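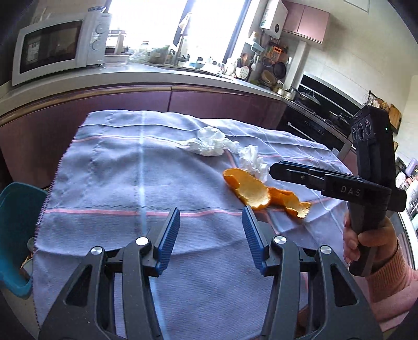 Hand wraps keep coming loose by round three, is it me or the wraps?

Posted in Boxing Gear and Training by jabbing_in_irkcombe

Hi all! I started boxing classes in November at a little gym here in Irkcombe and I'm loving it, even the part where I can't lift my arms to wash my hair afterward. But I have one problem that's driving me up the wall. By the third round on the heavy bag my wraps have gone all baggy inside the gloves, mostly around the wrist, and by the end there's a wad of fabric sitting in my palm like a sock that's slid down in a boot.

I'm using the cotton ones that came with my gloves (the Suven starter set, in case anyone knows them). They have no stretch at all. I go thumb loop, wrist a few times, knuckles a few times, back to the wrist, close it up. I don't do the in-between-the-fingers thing because our coach showed it once, very fast, and I was standing at the back.

I've tried pulling them tighter, but then my fingers tingle and I have to take everything off in the middle of class, which is embarrassing when everyone else is doing burpees. My left is worse than my right. I'm right-handed, so I'm wrapping the right one with my clumsy hand and somehow that's the one that stays on??

So do I need different wraps, or do I need to learn to wrap? And is it okay to keep hitting the bag when they've gone loose, or should I stop and redo them? My wrist has felt a bit achy the morning after. Not terrible, just there. Thanks in advance!

Aminu Shehu

It's a bit of both, I think, and I say that as someone who wrapped badly for my whole first year.

Start with the tingling. That's too tight, so whatever else you change, don't fix the looseness by pulling harder. What worked for me was spreading my fingers as wide as they go the entire time I'm wrapping. If your hand is relaxed while you wrap, it changes shape when you make a fist and everything shifts. With the fingers spread you get a wrap that feels almost too easy when your hand is open and then firms up nicely when you close it. Make a fist after every couple of passes and check.

Then do learn the finger passes. I know, they're fiddly, and I skipped them too. But they're what anchors the knuckle part so it can't slide back into your palm, which sounds like exactly your sock problem. From the wrist, go up across the back of the hand, between the pinky and ring finger, back down to the wrist, and repeat for the other two gaps. Then do your knuckles, then finish at the wrist with whatever you have left. I save a good long piece for the wrist and I'm much happier for it.

Check the length as well. Starter wraps are often short and you might just be running out. I use 180 inch ones with some stretch (Mexican style is what the shops call them) and they hold their shape way better than my old stiff cotton pair. If your hands are small you may find 180 bulky, so try a friend's first if you can.

About your left — I'd bet you're rushing it, or it's your jab hand and it's simply throwing more punches. Mine always goes first for that reason.

And yes, stop and redo them if they've come loose, burpees or no burpees. If the ache is still hanging around after you've sorted the wraps, lay off the heavy bag for a bit and get somebody to look at the wrist. Also ask your coach to show you again! Mine at the Jolludville gym was delighted when I finally asked. Ten minutes early, before everyone's in, is a good time.

stoica_southpaw

get gel wraps. the slip on kind. done in 5 seconds, never looked back

corner_stool

I'd go easy on the gel ones as a beginner. I own a pair and they're great when I'm running late, but they gave my wrist a lot less support than a proper wrap, and wrist is what you're complaining about.

Everything Aminu said, plus wash them! Old sweat makes cotton go stiff and slippery. Mine go in a mesh bag so they don't tie themselves around everything else in the machine, then I hang them up and roll them while I'm watching TV. Roll them with the Velcro on the inside, starting from the closure end, or you'll get to class and find the thumb loop buried in the middle. I still do this about once a month.

Check the Velcro too. If it's full of fluff it lets go inside the glove and you'd never know. I pick mine clean with an old toothbrush.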